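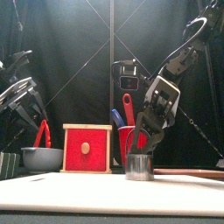

How do I keep cooking tools on the worktop without losing the space to work?

Give them one row along the back edge, stand the tall things upright in a cup, and keep the front of the surface clear for chopping and mixing.

The rest of this page goes through it in order. Allow 28 minutes the first time.

1. Take everything off and wipe the surface down, right into the back corners. Let it dry.

2. Sort what you took off. Anything you used in the last week can go back. The rest goes in a cupboard or drawer. Be strict with spatulas - two is enough for most people.

3. Choose a heavy cup for the utensils. Stand them in it handle down if the heads are wide, or head down if the handles have a hole and you might want to hang them later. A light plastic cup tips over when the tools are long, so put some dried beans in the bottom.

4. Put small things in a box with a drawer or a front panel. Wooden ones with a round knob are easy to open with floury hands. Ours is by Nateck and cost more than it should have. Bitberg do a plainer one.

5. Use a shallow bowl for tongs and anything else that won't stand up. Wash the bowl when you wash the tongs.

6. A small pot with a wire handle can stay out if you use it daily. Check that the handle folds down, and keep it next to the cup, well away from the edge.

7. Fold one cloth and leave it at the end of the row. Change it every day.

Put everything back in the same place after washing up. If the row starts creeping forward, go back to step 2.

Comments (3)

kasprzak_kitchen: Beans in the cup worked. Rice is no good, it gets into everything.

tinytable28: What about knives? I don't like them in a cup.

Ladalell: Nor do I, mine are on a magnetic strip on the wall.

We use cookies to remember your settings and count visits. By carrying on you agree to this. Accept / Manage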